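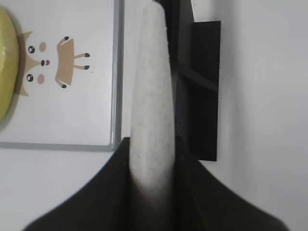
Buy fewer kitchen things and keep them longer

Vurnport started charging by the bag for trash in February, and the complaints haven't stopped. I think the charge is fair. Most of what my household throws out is stuff we should not have bought.

The kitchen is the worst room for it. When we moved I filled two boxes with gadgets I had used once, and the thrift store on Plimside Road would not take them. A good knife, a heavy pot and a cutting board will get most dinners made. I have had the same pot since 2000. The lid doesn't match and I don't care.

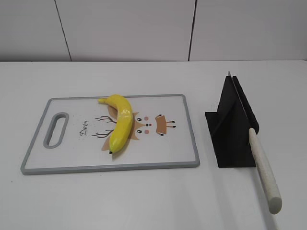

What the town should do next

A bag fee only works at the end of the line. The town collected 3751 signatures for a repair shop in the old Ketilsson building, and the council has let the petition sit. Rent there would cost less than hauling trash to the county site. Open it two evenings a week, stock it with screws and glue, and let people fix their own toasters — or learn that a toaster can't be fixed before they buy the same one again. 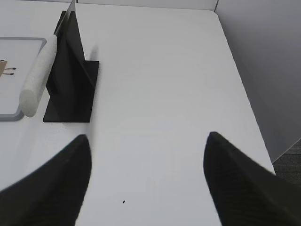 Ileana Nedelcu wrote to say that the fee hits large families hardest, and that a repair shop won't help with diapers. She would give every home 200 free bags a year. I think that is too many, but she is right about the diapers.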